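Section 6. Table Clearing Shifts: Working Alongside the Graltow

Who this section is for

Read this section if you work on the floor at a site where the Graltow clears and resets tables. It covers the reading lounge layout used at Umville and Womilgate. Kitchen and dish room routines are in Section 7. Charging and cleaning of the base unit are in Section 3.

Before the Graltow takes over a lounge, floor staff teach it the work with the hand-held gripper. Each person on shift records some handling of bottles, cups and small tableware. After that the machine does the fetching and returning, and staff keep the jobs listed under 6.4.

6.1 Setting up a teaching session

1. Sign in on the shift tablet and choose Lounge, then Teach.
2. Take the hand-held gripper from the charging shelf. The light on the handle should be steady green. If it blinks, swap the battery.
3. Squeeze the handle fully and let it open again. Both fingers should move together. If one lags, stop and report it.
4. Wipe the camera lens with the dry cloth in the case.
5. Pick a table. It does not have to be cleared first. Books, cups, mats and plants can stay where guests normally leave them.
6. Let anyone seated nearby know that you will be recording, and ask whether they mind. If they do, choose another table.

Note: Do not tidy the table to make the job easier. The Graltow will meet crowded tables during service and has to learn on them.

6.2 Handling a bottle

1. Bring the gripper in level, with the fingers open on either side of the bottle.
2. Close on the body of the bottle, well below the cap.
3. Squeeze only until the bottle is held. Thin plastic walls give way easily, and a hard squeeze teaches the machine to do the same.
4. Lift straight up, move to the target spot, lower until the base touches, then open the fingers.
5. Back the gripper away before you turn your wrist.

Caution: Check that the cap is on before you close the fingers. Never teach with an open bottle near books or power outlets.

A water bottle with a screw cap, standing upright between the two fingers, is the usual first item for new staff. Practice the grip until you can hold the bottle upright without looking at your hand. 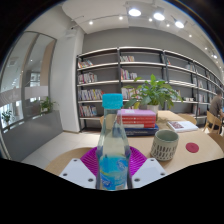

Kianoush Rahimi: I would add that the first week feels slow. You are doing your normal job at half speed with a tool in your hand, and the tables still need clearing. We asked for teaching time to be put on the schedule as its own task, and it went much better after that.

Sites should follow that practice. Teaching time is working time and goes on the schedule under its own code (T6). It must not be added to a full section of tables. One person should teach for no more than 45 minutes before changing tasks – the wrist tires before most people notice.

6.3 First service with the machine

1. Start the Graltow at a quiet hour, after the lounge has opened.
2. Stay within reach of the stop button for the first 3 tables.
3. If the machine hesitates over an item, press Skip and clear it by hand.
4. Log each skipped item on the tablet before the end of your shift. A short name is enough, such as "tall cup" or "book on saucer".
5. When the log shows the same item more than 7 times, the shift lead books a new teaching session for it.

Caution: Do not reach between the arm and the table while the arm is moving. Press Stop first and wait for the tone.

6.4 What stays with staff

The Graltow carries bottles, cups and tableware. Staff continue to:

- talk with guests and decide when a table is finished
- move guests' own belongings, including books they have brought in
- water and turn the plants
- deal with spills and broken items
- reshelve house books

The shift lead approves any change to this list. At Womilgate, Eyerusalem Shiferaw moved reshelving back to staff in January, when books were being returned to the wrong shelves. The hours saved on carrying now cover that work.

6.5 Ending a session

1. Choose Finish on the tablet and wait for the upload bar to close.
2. Delete any recording a guest has asked you to remove. Use Review, then Delete.
3. Return the gripper to the charging shelf with the fingers open.
4. Sign out. The Mirani sync runs overnight, and new skills show up on the tablet the next morning.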